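Coursework > Applied Economics > Student Reports > Housing and Credit

Overview | Data | Method | Results | References

This site uses cookies to remember your settings. By continuing you accept our cookie policy.

Mortgage Term Choice and Payment Shock in the Rultley Housing Area

Student project report, submitted in April

1. Purpose

This report asks whether the length of a fixed-rate mortgage term changes how hard a household is hit when the loan is renewed at a higher rate. The study area is Rultley and the adjoining district of Girnosell. Both have a large share of owner-occupied homes and few new listings. Rultley has mostly detached houses. Girnosell has more apartments, and its buyers tend to borrow a larger share of the purchase price.

Payment shock is defined as the change in the monthly payment at renewal, divided by the payment just before renewal. Property tax, insurance and condo fees are left out. Prepayments are also ignored, which makes the measure too high for households that pay down early.

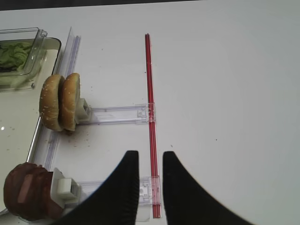 2. Data

Loan terms were taken from the published rate sheets of two lenders, Trostalex and Rieger. The sheets list posted rates only. Discounts given at the branch are not recorded, so the rates used here are upper limits for most borrowers.

Sale prices came from the district registry. Transfers between family members were removed, as were sales of part shares. Where a property sold twice in the sample period, only the later sale was kept. Household income was not available at the property level, and the district median was used in its place. This is the weakest part of the data set.

3. Method

Each sale was matched to two hypothetical loans, one with a 2-year term and one with a 5-year term. Amortization, down payment and payment frequency were held equal across the pair. The balance at the end of each term was computed with the standard annuity formula, and the loan was then renewed at a rate set by the scenario.

There were 4 scenarios: flat rates, a slow rise, a fast rise, and a rise followed by a partial reversal. The scenarios are not forecasts. House prices were held constant in all of them, and no borrower was allowed to sell or refinance before renewal.

The model was built in a spreadsheet. A second version was written as a script to check the arithmetic. The two versions agreed to the cent after a rounding error in the interest column was fixed.

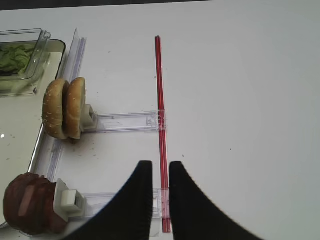 4. Results

In the flat scenario the shorter term cost less in total interest at both lenders, as its starting rate was lower. Payment shock was zero by construction.

In the slow rise, the shorter term produced a small shock at each renewal. The longer term produced one larger shock, but on a smaller balance. The sum of interest paid was close enough that the ranking depended on which rate sheet was used. With Trostalex rates the longer term was cheaper. With Rieger rates it was not.
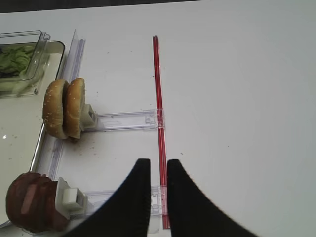 In the fast rise the longer term was cheaper at both lenders, and the difference was widest in Girnosell, where the opening balances are higher relative to income. The reversal scenario favored the shorter term only when rates fell before its second renewal.

5. Limits

Posted rates, constant prices and a single income figure per district all restrict what can be said about actual households. Variable-rate loans were outside the project. Default was not modeled, so the results say nothing about arrears.

6. Further work

The next step would be to replace posted rates with contract rates, if either lender will release them in grouped form. A longer amortization should also be tested, mainly for the Girnosell apartments.

Previous report | Next report | Back to list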